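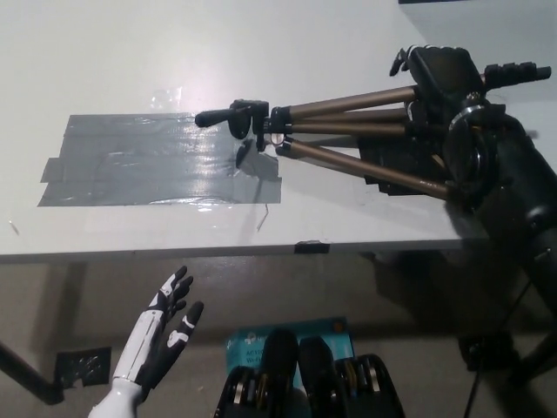
Troveck Shares Findings on Wrist Stall and Releases Fix for All Nillura Humanoids

12/01/2019 - Troveck today released a software update and a revised assembly step for its Nillura humanoid robot, following a fault that caused the right wrist to stop responding during tabletop handling work. Nobody was hurt. The company is publishing its full findings so that every lab running a Nillura can check its own machine, and the engineers are delighted with how much they learned along the way!

The fault first showed up in November at the Tuder test lab, where Nillura robots practice picking up everyday equipment such as tripods and tool cases. In the middle of a reach, one robot's right wrist froze while the shoulder and elbow kept moving for another 2 seconds. The hand pressed down on the tabletop before the operator hit the stop button.

"Two seconds doesn't sound like much until you're the one standing next to the arm," said Anitha Rao, who leads safety testing at Troveck. "The arm should have stopped the moment the wrist went quiet. It didn't, and we wanted to know why before we ran anything else."

Testing was paused the same afternoon. Over the next 3 weeks the team repeated the reach on the bench, and the stall came back in 25 of 50 runs once the forearm was turned close to its limit. That was great news for the people hunting it - a fault you can call up on demand is one you can take apart.

Two separate problems were found. The first was a connector inside the forearm that could work its way partly out of its socket when the wrist was fully rotated. The second was in the control software. When the wrist stopped reporting its position, the software went on using the last good value, so the rest of the arm carried on as if all was well.

The update released today changes that. If any joint in the arm fails to report, the whole arm now slows and holds its position, and the operator sees a plain warning with the name of the joint. Elango Joseph, who wrote the new check, also added a short self-test that runs each time the robot is powered up.

The connector fix is mechanical. A small locking clip, made by D'Souza, now holds the plug in place, and the cable has been given more slack at the wrist. Labs will receive the clips free of charge along with fitting instructions. Until the clip is fitted, forearm rotation should be kept to the reduced range set by the update.

"I love that this came out of ordinary work," said Catalina Painemal, test engineer at the Tuder lab. "We were reaching for a tripod, over and over, and the robot showed us something that no simulation had picked up."

Tabletop handling at Tuder has now started again with the update and clips in place. Owners who have seen a wrist stall, even a brief one, are asked to save the robot's log before restarting it and send it to Subbarao Pai in technical support.

Press contact: Tala Karaki, Troveck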